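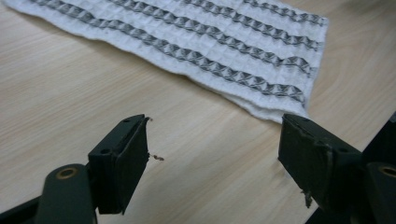 Trunard: Cloth Handling with Hand-Held Grippers
Speaker notes, end-of-course talk, Yusof Hall
7th July
Speakers: Noreen Farooqui (hardware), Darmawan Hutapea (data), Suryani Ngau (training and results)

Slide 1. Title (Noreen)

Give names and roles. State that Trunard is the project and Guver is the logging software, which we did not write. Guver came from last year's group and we changed only the time sync module. Thank Lev Kovalchuk for supervising and Faizal Wibisono for the machine shop hours.

Remind the audience that questions go at the end. The talk slot is 30 minutes including questions.

Slide 2. Problem statement (Noreen)

The course assignment was to pick one household task and collect enough human demonstrations to train a policy for it. We picked cloth on a flat table. The full task is pick up, straighten, fold in half, put down.

Cloth was chosen over rigid parts for two reasons. The state of a towel can't be written as a single pose, so the scripted methods from the first half of the course do not carry over. It is also cheap to reset between trials.

Define terms here before going on. An episode is one attempt from first motion to release. A grasp is one closing of the fingers on fabric. A slip is any grasp where fabric leaves the fingers before the operator opens them.

Slide 3. Gripper design (Noreen)

Two fingers driven by a linkage. The fingertip blocks carry flat pads on their inner faces and stay close to parallel over the travel. Brass bushings at the pivots. The first version had bare printed holes and developed enough play that the tips no longer met evenly.

The camera is fixed to the gripper body and looks out past the fingertips. Both fingers are always in view, so finger opening can be measured from the video and no encoder is needed. Lev will probably ask about accuracy. Answer: good enough for open, closed and partly closed, and we have not claimed more than that.

Pads wear. Fiber from the fabric collects at the pad edges and has to be picked off. We did not record pad condition during the first block of episodes and should have. Say this plainly, it comes back on slide 7. 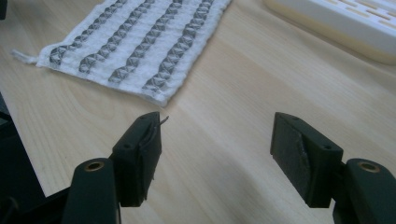 On approach direction: the operator comes in from the near side of the table with the fingers open and low. Coming straight down was tried and dropped. The tips hit the table before the pads reached the fabric, and the linkage flexed. With a low approach the lower finger edge slides along the wood and gets under the hem. A waffle weave is easier than a flat weave in this respect, the hem is thicker and stands off the surface a little.

A striped cloth also helps the people labeling the data. Stripe direction gives the orientation of the cloth at a glance, including when part of it is out of view. Whether the trained policy uses the stripes is a separate question, see slide 8.

Slide 4. Table setup (Darmawan)

Light wood table, even overhead light, one cloth. Keep to one minute.

A white plastic rack stays on the table during collection. It marks the side where finished cloths are put down. It also puts a second white item in view, and the early segmentation step merged it with the cloth whenever the two were close together. Fixed by masking on texture as well as brightness.

Slide 5. Two-gripper work (Darmawan)

Single-gripper episodes cover pick up and drag. Straightening and folding need two. The two grippers are logged as separate streams in Guver and aligned afterward.

Points to make:

1. Alignment is by a clap of the fingers at the start of each episode. Both streams must show the closing. If one does not, the episode is discarded.

2. Cables are routed away from the work side. A cable crossing the table edge pulls on the gripper and shows up as drift in the wrist motion.

3. When both grippers hold the same item, each camera sees mainly its own fingers, plus the other gripper at some distance. Do not assume the far gripper is visible in every frame. 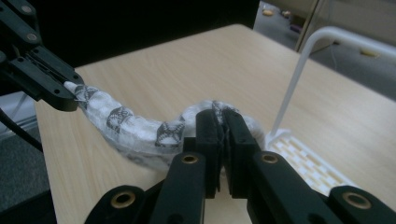

4. Soft items sag between two holding points. The amount of sag depends on gripper spacing, so spacing is logged as a separate channel.

Slide 6. Data collected (Darmawan)

2694 grasps in 681 episodes. State the grasp count first, as that is the unit used in the results table.

Episodes were recorded by five operators. Operator differences are visible in the data, mostly in approach speed. We did not normalize for it. 14 episodes were held out from the start and not looked at until training was finished. This is a small test set and Suryani will say so again.

Slide 7. Failure types (Suryani)

Go through the table top to bottom, do not read out the cells.

Missed hem: fingers close above the fabric. Most common early on, less so after the low approach was adopted.

Double layer: fingers take both layers of a folded edge when one was wanted. No good fix. Thinner fingertips were drawn but never printed.

Slip: see the pad wear comment on slide 3. We suspect worn pads but can't show it with the records we have.

Slide 8. Results and limits (Suryani)

Pick up and drag work on the held-out set. Folding does not work reliably. One cloth, one table, one lighting condition. Nothing here supports a claim about other fabrics.

On the stripes: the test would be to repeat with a plain white cloth. It has not been done. Claler has offered table time for it in the fall.

Slide 9. Questions (all)

Hardware to Noreen, logging and sync to Darmawan, everything else to Suryani. Leave the slide 7 table up during questions.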